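Dénes Fodor has sold kitchen goods for 16 years, and he would like me to believe that a plastic bowl can change how a family eats. I told him I had my doubts.

"You're thinking of it as a bowl," he said. "Parents think of it as one less argument."

His company, Gestden, launched the Cakley line in March. The pitch is that each color gets a job - red for fruit, purple for pasta, and so on - and that children learn portions by sorting. Has anyone tested this?

"We asked 90 families," Fodor said. Asked what? "Whether they liked the colors." 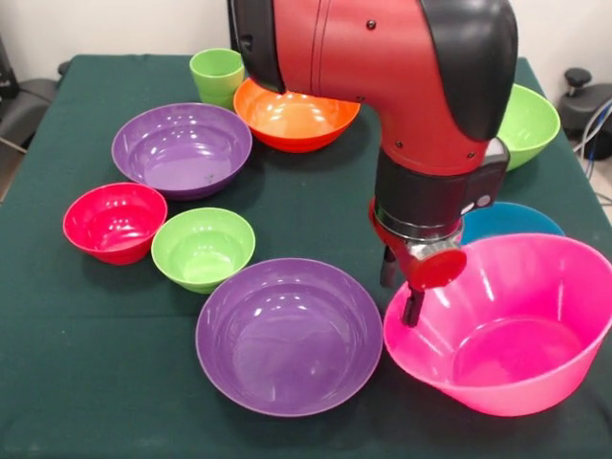
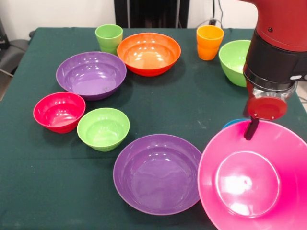 Bowls and cups in bright plastic on a green cloth.

I own 8 bowls, all white, and my kids argue over those too. Wouldn't more colors just mean a fight over who gets the pink one?

"Then buy two pink ones," he said. He was not joking.

He was on firmer ground about storage. The small ones take up little shelf space, he said, and he has dropped plenty of them on his own kitchen floor. On price he got vague. A rival, Farkas, sells plain bowls for less, and Fodor's answer was that "plain is plain."

I asked what he eats his own breakfast from.

"A mug," he said.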